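## 4. Setting up the Onu hand grippers

The Hokley sales sheet says the Onu pair is ready to record in minutes. Ours wasn't. Plan on a slow first session, and don't throw out the packing foam until you finish step 6.

1. Clear the work surface before you power anything on.
2. Check that every finger pad screw hole matches the drawing in your box. Our drawing was for an older pad.
3. Open the jaws all the way and hold them over bare tabletop.

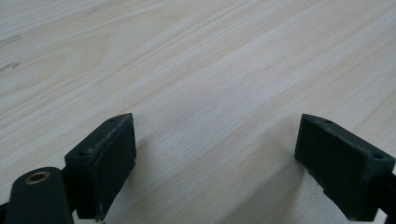
*Zokent Equipment Trials Group*

**Note:** Scuffs on the pad edges are cosmetic, according to Hokley. We would still log them. The sheet promises 500 grips per pad set, and we have no way to confirm that yet.

4. Pick up one gripper in each hand and route the cable away from your forearm.
5. Start with the right hand and try a small, light item. Keep the left gripper low and out of the way.

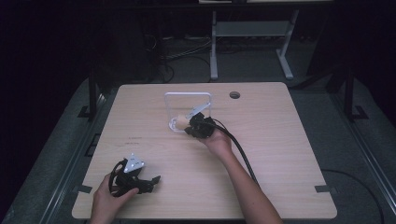 **Do both grippers have to be running for a one-handed task?**
Only the one you are using, but the Jurnier software shows a warning until it finds the second. The warning can be closed.

6. Run the soft-item check. Set the grip force to 50, bring the open jaws up to the item, then close slowly. If the item slips, go to 70. The dial goes to 100 - we don't see why anyone would want that for soft goods.

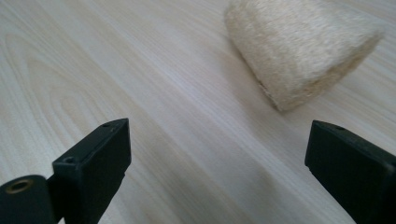 *Fig. 4-3. Fuzzy test item ahead of the open jaws.*

**Caution:** Long fibers can work into the hinge. The manual calls the hinge "sealed." Treat that as a hope and brush it out after each session.

7. Take the item away, open the jaws, and save an empty-table reference. Repeat this if the lighting changes.
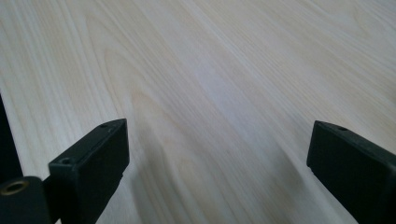 A reader of our January draft wrote in to say that the reference step can be skipped if you turn on auto-zero in the Jurnier menu, and that it saved time on every run. We tried it and got drift on the left side, so step 7 stays in for now.

8. Close the session and check that both recordings were saved before you unplug.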